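Refurbished office tower, bought as a spares machine
Reviewed by Obinna Afolabi, 4 December 2022

I don't trust the word "refurbished". It can mean anything from new fans to a wipe with a damp cloth, and the Menzies listing for this one didn't say which. I paid 60 pounds for it in November, without a hard drive, and the first thing I did was take the side off. 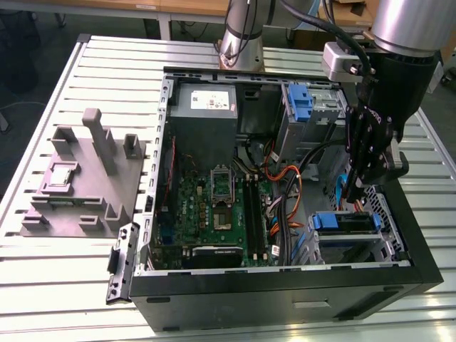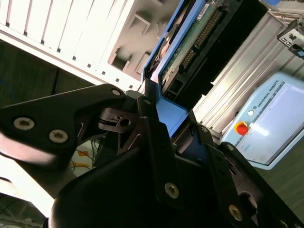
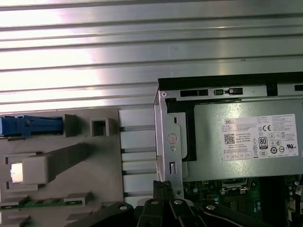 The blue plastic drive holders are the best thing about it. The drive sits in the caddy and you can get it in and out without hunting for a screwdriver. I'm less sure how the tabs will cope after a few years of bending, and I'd want a spare before I relied on them.

The power supply is a Dell one with an 80 PLUS badge on the label. Fine, but a badge tells you what it was like when it left the factory. Mine has run for 9 days, which proves very little.

Cabling is poor. There's a nest of it between the drive cage and the memory, and you have to push it aside to reach anything. Only two memory slots here, too, so don't plan on grand upgrades.

Would I buy another? At 60 pounds, perhaps. Giltard wanted 26 more for what looked like the same tower, and I wouldn't pay that. Ask for the processor to be listed in writing before you order.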